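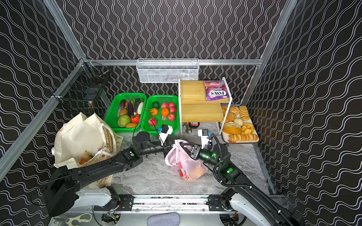 Cosgate's food pantry is changing the way it sorts donated produce, starting this week, and families picking up a box will notice it right away. No more mixed crates. Vegetables go in one basket, fruit in another, bread on its own tray. Green plastic baskets are the new standard, like the pair here with eggplants, cabbage and a red pepper on the left and apples and oranges on the right. Baked goods stay off to the side on a white tray, packaged snacks go up on a shelf.

The pantry board signed off on the change on 27/03/2019 after a trial that ran since December.

"We were throwing out too much," said Seraina Ortner, who runs the sorting room on Zostley Street. "Potatoes on top of soft fruit, buns squashed under a cabbage. You open the crate and half of it is for the compost."

During the trial the pantry handed out 2,432 boxes. Complaints about bruised fruit dropped, Ortner said, though she did not have a final number yet. Waste is still being weighed.

The pantry now serves 348 households, up from 300 a year ago. Most come from Cosgate itself, the rest from Yensuk and the farms along the river road.

How it works – each household gets one basket of vegetables and one of fruit, then picks bread and one packaged item. Baskets stay at the pantry. Bring your own bags, two sturdy ones at least. Paper is fine for the bread, not so good for potatos.

People who can't eat certain things can swap at the table. An eggplant for a cucumber, an orange for an apple, that sort of thing. Swaps within the same basket only for now, Ortner said, or the line backs up to the door.

Not everybody is sold. Vinzenz Holzer, who has driven the bread pickup for six winters, said the old crates stacked better in the van and he'd like them back for the longer runs.

"Baskets slide," Holzer said. "I went round the corner by the bank and had cabbages up front with me."

He'll keep using crates for the Yensuk drop-off until the end of the season. Sorting there will be done on arival.

The baskets were paid for by Tundano Hardware, which also gave shelf boards and a set of rails for hanging wire baskets. Small stuff goes in those, garlic, lemons, loose chilies when there are any.

What the pantry needs right now: onions, carrots, firm pears, unsliced bread, cookies in sealed bags. Please no opened packages and nothing home canned. Avocados are welcome but bring them hard. Ripe ones have to go out the same day and often don't.

Drop-off is at the side door on Zostley Street, mornings only. Ring the bell, the light switch is broken so the hall may look closed. It isn't.

The pantry is also looking for sorters, about 18 more to cover the spring. Shifts are two hours, no experience needed, closed shoes required. Sign up at the front desk or leave a name and phone number in the box by the door.

An update on the waste figures is due at the next board meeting, which is open to the public.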